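Getting Body Oil Stains Out of Towels, Sheets and Clothes

Body oil and bath oil get onto fabric whether you are careful or not. Most of it will wash out if you treat it before it goes through a hot dryer. These are the steps we use at home in Jurnbridge, where the water is fairly hard.

Fresh spots

Lay the fabric flat and blot with a paper towel. Do not rub. Cover the spot with cornstarch or baking soda and leave it for an hour, longer if the fabric is thick. Brush off the powder outdoors or over the trash can.

Work a few drops of plain dish soap into the spot with your fingers or an old soft toothbrush. Clear soap is safer than colored soap on white cotton. Let it sit 15 minutes and rinse from the back with the warmest water the care label allows. Check it under a bright light before you wash the whole piece.

Old spots

Old oil turns yellow and may smell like crayons or stale nuts. Repeat the dish soap step two or three times. If the smell is still there, soak the item overnight in a bucket of warm water with half a cup of washing soda. Washing soda is too harsh for wool and silk. For those, use a detergent made for delicates and accept that part of the stain may stay.

Towels

Towels used after a bath oil need their own load. Skip the fabric softener, which leaves a coating of its own and makes the towel worse at soaking up water. Use the full dose of detergent and do not pack the drum. I keep two dark towels for oil days and wash them every third use.

Towels with a lot of oil in them should never go into a hot dryer or be folded away warm. Oily fabric can heat up by itself in a pile and catch fire. Hang them on a line if the smell has not gone.

Sheets and pajamas

Give the oil ten minutes to sink in before you get dressed. Wear an old cotton T-shirt to bed. Pillowcases pick up the most, so change those twice a week and pretreat the center before washing.

Bottles and shelves

Drips run down the neck and leave a ring on the shelf. Wipe the bottle after each use and stand it on a saucer or a jar lid. Painted wood marks quickly, and unsealed stone is worse. For a ring on tile, use dish soap and warm water, then dry the spot so it isn't slippery.
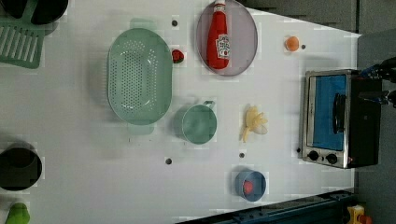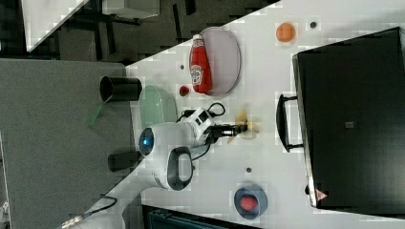 Floors and tubs

A bathtub with oil in it is slick for the next person. Squirt dish soap around the tub while it is still warm, scrub with a long-handled brush and rinse with hot water. Do the floor next to it at the same time, and wash the bath mat if you stepped on it with oily feet.

Drains

Small amounts of liquid oil rinse away with soap. Coconut oil and body butters set hard in a cold pipe. Wipe those off your hands with tissue first and throw the tissue out. A mesh strainer over the drain catches the hair that oil sticks to. Clean it weekly.

Silk and anything with beading goes to the cleaner in Sestham. Tell them it is oil, and point to the spot when you drop it off.

Updated April 10, 2023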